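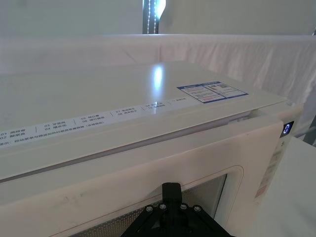
2 min read

December, after lunch. Microwave notes before I forget. The white one for the Nondura kitchen bench is on the table now. Spent most of the morning on the menu strip, the long one along the front of the top. Numbered programs 01 to 10, all in Chinese, with a longer line underneath about the auto menus. Print is tiny. Need a proper translation, then we tape an English card next to it. Don't cover the orignal.

Door has gray scuffs, mostly left half. Top has a few smudges. Try dish soap first, no scouring pads pls.

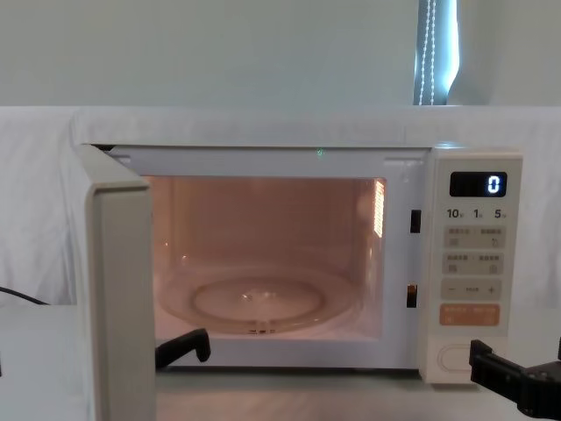
Posted by Gunnel Magnusson, Brerkau workshop

Door open: lamp comes on inside, glass turntable is in, clear, raised ring in the middle. Display sits at 0. Quick times are 10, 1 and 5, then the two button panels, minus/plus bar, orange start, door release at the very bottom.

To do
- wash plate, wipe the cavity and round the latch slots
- water test, 900 ml in the big jug, 5 min, write down temp before and after
- order the spare plate from Sproģis. Their list says 2,318 with shipping?? seems a lot. ask again
- inventory tag, next free no. is 764

Flernenham want the same layout in their kitchen so keep the card text short, they will copy it.

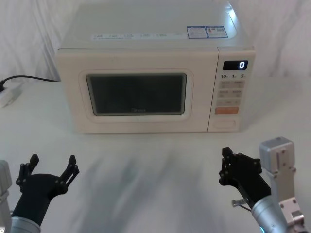 Last edited 4:40 pm

Card wording so far: START = orange. DOOR = bottom pad. Leave the four small gray buttons off untill the translation is back, I was guessing at two of them. It says Midea on the window, search the manual under that. Blue-bordered stickers on top stay put, model no. may be on one, take the magnifier.

Water test tomorow, jug is still in the other sink.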